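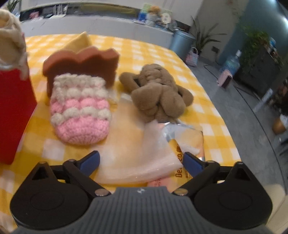
Crumpled plastic bag on the table.

Storing Dahlia Tubers Over Winter

Dahlias will not survive in the ground where the soil freezes. If you want the same plants next year, dig the tubers in fall, clean them up, and keep them cool until spring. We have done it this way at Vistbridge Nursery for 16 seasons and last fall we put away 422 clumps.

When to dig

Wait for a frost hard enough to turn the tops black. In our area that can come any time from October on. After that, leave the plants alone for a week or so. The skins toughen up and the eyes are easier to find later. If heavy rain is coming, dig early. Tubers that sit in cold mud tend to rot at the crown.

Label every plant before the frost. Once the flowers are gone, a row of Astinel and a row of Allier look exactly alike. We tie flagging tape to the base of the stem and write on it with a paint pen. Regular marker fades.

What you need

Garden fork
Pruners or loppers
Hose
Flagging tape or plant tags
Vermiculite, coarse grade, or wood shavings
Plastic tote, cardboard box, or plastic bags
Thermometer for the storage spot

Digging

Cut the stalks down to 4 to 6 inches. Leave enough to tie a tag to, but do not use the stalk as a handle. The necks are thin and a tuber with a broken neck will not grow.

Push the fork in a foot away from the stalk and loosen the soil on all four sides. Then get the fork under the clump and lift slowly. Shake off what comes off easily. Turn the clump upside down for a few minutes so water can run out of the hollow stem.

Washing and drying

Rinse with a garden hose on a medium setting. If you have sandy soil you can skip washing and brush the clumps off once they dry. Clay needs to come off while it is wet.

Set the clumps on newspaper or a wire rack out of the sun, someplace that stays above freezing. A garage is fine. One or two days is enough. Leave them a week and the smaller tubers will start to shrivel.

Dividing now or later

You can divide in fall or in spring. Fall tubers are softer and cut easily, but the eyes are hard to see. In spring the eyes have swelled up and there is less guessing. The drawback is that a whole clump takes up a lot of shelf. Yoon-hee Kwak runs our dahlia field and divides in fall. Beginners should wait.

Whichever you choose, each piece needs a body, an unbroken neck, and a bit of crown with an eye on it.

Packing

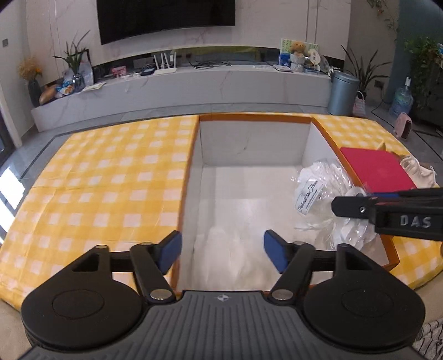 Blue-padded jaws, open.

Put two inches of vermiculite in the bottom of the container. Lay the tubers in so they do not touch each other, cover them, and add another layer. Whole clumps go in upside down. Fill to the top.

In a cardboard box, line the sides with newspaper. In a tote, leave the lid cracked. If you use bags, put one variety in each, add a handful of vermiculite, and leave the top folded over instead of sealed.

Write the variety on the container as well as on the tag.

Where to keep them

Aim for 40 to 50 degrees. Below freezing they turn to mush, and much above 50 they dry out or sprout. An unheated basement, a crawl space, or an attached garage with an inside wall will usually work. Keep containers off a concrete floor.

Checking

Look through everything once a month. Cut away soft or moldy spots with a clean knife and let the cut dry before repacking. Throw out anything mushy all the way through. If tubers look wrinkled, mist the vermiculite lightly. If you see droplets inside a bag, open it up for a day.

Some loss is normal. We tossed 27 clumps last winter, most of them from one wet corner of the field.

Spring

Bring the containers into a warm room four weeks before your last frost date if you want an early start in pots. Otherwise plant straight into the garden once the soil reaches 60 degrees. Do not water until you see shoots.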